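Zavlow Hand Kit

The Zavlow Hand Kit is a hand-held gripper set sold for recording everyday handling tasks. A person holds the tool and works its fingers by hand, and a camera on the tool stores each attempt as a short clip. The clips are used to train robot arms. The kit is made by Zavlow and distributed by Vustovance.

Contents

The standard kit includes two grippers, a charging stand, a carrying case and six spare finger tips. Each gripper has two curved black fingers and weighs 427 grams without its strap. A charge takes 30 minutes. Replacement fingers are sold separately and are fastened with screws.

Software

Recordings are copied to a computer through a program called Owusu, which trims the clips and sorts them by task. Version 26 added support for using two grippers on one item. Earlier versions treated each gripper as a separate recording.

Use with clothing

Clothing is a common subject for the kit because it changes shape each time it is lifted. Work is normally done on a covered table. The Plelerthorpe edition, released in November, has softer finger tips meant for shirts and other light garments. 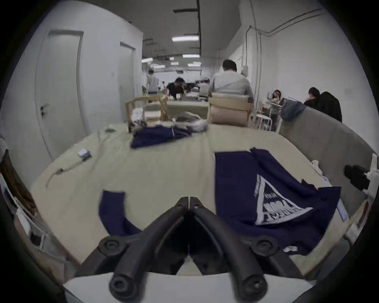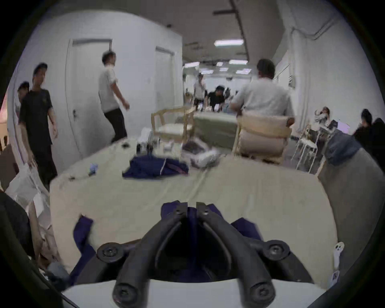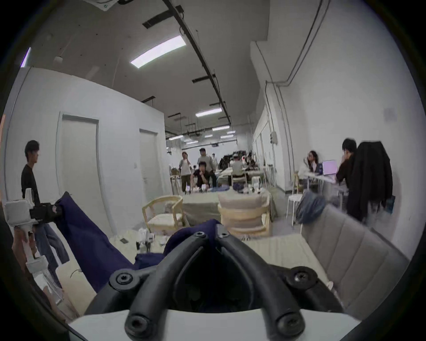

Navy garments on a cloth-covered table (first two) and navy fabric with two grippers (last).

Availability

The kit is sold to companies and schools, either outright or on a monthly rental. Rental includes repairs but does not cover lost tips. Owusu is supplied with both, and updates are free for the first year.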